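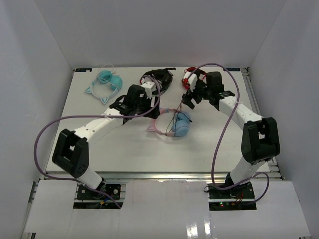
Will the Hamel rear quarter patch panel fit my car without cutting into the wheel arch?

It depends on how far the rust has gone. The panel covers the lower rear quarter from the door shut to the bumper mount and stops just short of the arch lip. If the lip is sound, leave it alone and weld along the swage line. If the lip has holes in it, order the arch section as well and join the two before you offer them up to the car.

Hamel Lower Rear Quarter Panel, Left or Right
Made by Mimenard
Sold individually. Choose side when ordering.

Description

The Hamel is a pressed steel repair panel for two-door coupes and sedans with the early body shell. It replaces the part of the rear quarter that sits below the trim line, where mud collects behind the inner arch and the metal rots from the inside out. Original panels for these cars have been out of production for decades, and used ones are usually cut from cars with the same rust.

The panel is pressed, with the body crease formed in the tool. Earlier versions were folded by hand and needed a lot of filler along the crease. The tooling was remade from a good original quarter lent to us by Aurélien Chevalier, who was restoring his own coupe at the time and had kept the cut-off from a low-mileage parts car. We checked the first pressings on his shell and changed the lower return flange before going into production.

Panels are supplied in bare steel with a light coat of oil. They are not primed. Most body shops told us they strip the primer off anyway, and bare metal makes it easier to see the condition of the part when it arrives.

What is included

One lower quarter panel, left or right
One drain grommet
Fitting sheet with cut line measurements

Not included: arch section, inner arch repair, bumper mount reinforcement, seam sealer.

Fitting notes

This is a weld-in part and needs to be trimmed. Before you cut anything, hang the door and the trunk lid and check the gaps. Support the car on its wheels or on stands under the axle. A shell that is sitting on stands under the sills can move when the quarter is cut, and the door will not close properly afterward.

Cut the old metal lower than you think you need to. You can always take more off. Clamp the new panel over the opening, mark the final line with a scribe, and then trim both pieces for a butt joint. An overlap joint will hold, but it traps water and you will see the line through the paint in a couple of summers.

Tack from the middle outward and let the metal cool between tacks. The flat area behind the door is easy to warp. Once the panel is in, treat the inside of the cavity with wax before you refit the trunk lining. Check that the drain hole is open after painting.

The front edge is left slightly long on purpose. Door shuts vary from car to car, especially on shells that have been repaired before.

Paint

Wipe off the oil with panel wipe, scuff, and use an epoxy primer. Etch primer can be used if your paint system calls for it. Do not leave the bare panel in an unheated garage over the winter without some kind of protection.

Customer comments

"Fit was good on the left side. On the right I had to work the bottom flange for an hour with a hammer and dolly, but that side of my car had been hit at some point. The crease lined up." Fidelina Cabrera

"Better than the folded panel I bought years ago. I would have liked the arch to be part of it." Jérémie Lacroix

"Box was bent at one corner and the panel had a small dent. Mimenard sent another one and told me to keep the first for practice." Odette Ferrand

Related parts

Skusesby arch section, left or right
Vutisura cavity wax, spray can with hose
Bumper mount reinforcement plate
Drain grommets, pack of 2

Shipping

Panels go out flat in a double-wall carton. They are too large for normal parcel service in some areas, and in that case we will contact you with a freight price before charging your card. Check the carton for damage before you sign for it and take photos if anything looks wrong.

Returns

Unused panels can be sent back if they have not been trimmed, drilled, or painted. Surface rust from storage is not covered. Please test fit before cutting. Once a panel has been cut, we cannot take it back.

Stock

The right-hand panel sold out in February and is available again as of March 17, 2026. Left-hand panels are in stock. For questions about fit, write to Hilde Bosman at the parts desk and include the chassis number and a photo of the area you plan to repair.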